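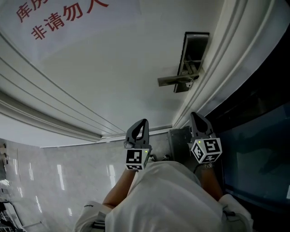 Choisir une cabine sur le Windton : ce que le plan des ponts ne dit pas

27 août 2026

Le plan des ponts publié par la compagnie indique la position des cabines, leur catégorie et, avec un peu de patience, l'emplacement des cloisons communicantes. Il n'indique ni les locaux techniques, ni les offices du personnel, ni les gaines de ventilation. Ces zones apparaissent en gris uni, sans légende. Sur le Windton, elles comptent davantage que la différence de prix entre deux catégories voisines.

J'ai fait deux fois l'itinéraire d'octobre, au départ de Gadovach, dans des cabines de même catégorie. La première était au pont 5, vers l'arrière, sous la cuisine du buffet. Les chariots commencent à rouler avant l'aube et le bruit se transmet par le plafond, par chocs brefs et irréguliers. Des bouchons en mousse atténuent les voix du couloir, très peu ces chocs. La seconde était au pont 9, au milieu du navire, entre deux étages de cabines. Aucun bruit de structure notable, hormis les propulseurs d'étrave à l'accostage, perceptibles à peu près partout.

La règle que j'applique depuis est simple : des cabines au-dessus, des cabines en dessous. Pour la vérifier, il faut superposer trois plans consécutifs à la même échelle. Les fichiers de la compagnie ne sont pas cadrés de la même façon d'un pont à l'autre, il faut donc les recaler sur les cages d'ascenseur, seul repère constant.

Reste la question du mouvement. Au pont 9, l'amplitude du roulis est plus forte qu'au pont 5, c'est de la géométrie. Le tangage dépend surtout de la position longitudinale et se fait le moins sentir près du milieu. Les stabilisateurs agissent sur le roulis, très peu sur le tangage. Une personne sujette au mal de mer prendra donc une cabine centrale et basse, quitte à accepter un hublot fixe.

Piroska Mészáros, avec qui j'ai partagé une table lors de la seconde traversée, préfère l'avant pour la vue à l'arrivée sur Sibiya. L'approche est belle, je le concède, mais elle se regarde tout aussi bien depuis la promenade extérieure.

Côté tarif, j'ai payé un supplément de 2 % pour choisir le numéro de cabine au lieu d'une attribution garantie. L'agence Hukier l'a appliqué au prix hors taxes portuaires – à contrôler sur la facture, l'assiette n'étant pas précisée dans le devis. La confirmation du numéro est arrivée par courrier électronique séparé.

Je mettrai en ligne mes plans recalés quand j'aurai terminé le pont 2, dont la partie avant me manque encore.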